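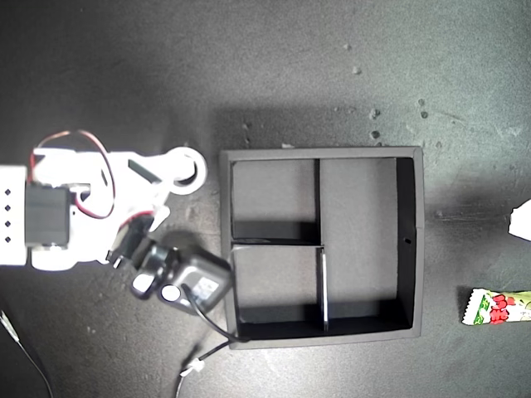 Home and Workroom Order, Course 1302
Handout for Unit 3: The Divided Tray
Teacher: Leonilde Tavares
Prarkusdale Evening School, February 19, 2025

In Unit 2 we have spoken about drawers and boxes with a lid. Today we go to the tray with dividers. It is a simple object and most of you own one already, but in the homework I have read that many of you use it as a flat box, where everything lies on everything. Please read these notes before you do the exercise at the end.

1. Some words we will use

Tray: a low container, open on top.
Wall: the outer side of the tray.
Divider: an inside wall. A divider can be fixed (one piece with the tray) or removable (it slides into a slot).
Compartment: the space between dividers. In some shops you will see the word "cell" or "section". In this course we say compartment.
Footprint: the part of the table which the tray covers. The footprint of a square tray is easy to plan, as you can turn the tray and it still fits.

2. Choosing the tray

Start with the things and not with the shop. Put everything that must live in the tray on a table and make small groups. Then look for the longest thing in every group. This length decides the compartment, also when all the other things in the group are short. A pencil which stands with one end on the divider will fall out the first time that you carry the tray.

The depth is more difficult. A deep compartment takes more, but your fingers must reach the bottom. For coins, buttons, clips and keys I prefer a shallow one. If you must turn the tray over to take out a button, the tray is too deep or the compartment is too narrow.

About color: a dark tray hides dust and scratches, and light things are easy to find in it. Dark screws in a black tray are hard to see, especially in the evening. You can lay a piece of white paper on the bottom of the compartment. Beverley Brunton, who taught this unit before me, used felt. Felt is pleasant and makes less noise, but small hooks get caught in it, so keep it for smooth things.

3. Where the tray stands

The tray should stand where the hand already goes. If you are right-handed and you always put your keys down on the left side of the table, the tray goes to the left side. Do not fight with this habit.

Leave free table on all sides of the tray, at least the width of a hand. When you empty your pockets you need a place for the things that are not yet sorted. A tray pushed in the corner between a lamp and a pile of letters will be full of letters in a few days.

Keep cables away from the side where you work. A charging cable which passes close to a corner of the tray can pull it when you lift your telephone. Bring the cable behind the tray, or fix it with a clip at the edge of the table.

On a smooth tabletop the tray may slide. Small rubber feet help, or a thin mat of the same size. A speckled or patterned tabletop has another small problem: a dropped pin or bead disappears in the pattern. Pass your flat hand slowly over the surface before you say that the thing is lost.

4. Filling

Put the things of every day in the compartment nearest to you. Things of every week go behind.
One kind of thing in one compartment. Two kinds are permitted when they are always used together, for example needle and thread.
Leave one compartment empty. This is for the visitors: a receipt, a loose screw, a ring you take off for washing the dishes. Empty it on the evening before you clean the room.
Labels are useful when more than one person uses the tray. Write them on the divider or on the front wall, never on the bottom.

5. Cleaning

Take everything out. Hold the tray upside down over a sheet of newspaper and knock on it with your hand. The inside corners need a dry brush; an old toothbrush is good. After washing, let the tray dry completely before you fill it. Metal things that lie in a wet corner will leave a brown mark.

6. Exercise for next time

Choose one surface at home where small things collect. Collect 12 of them, make groups, and draw on paper the tray that they would need, with the compartments in true size. If you already have a tray, draw it also and compare. Bring both drawings. We will work on them in pairs during the first half of the lesson.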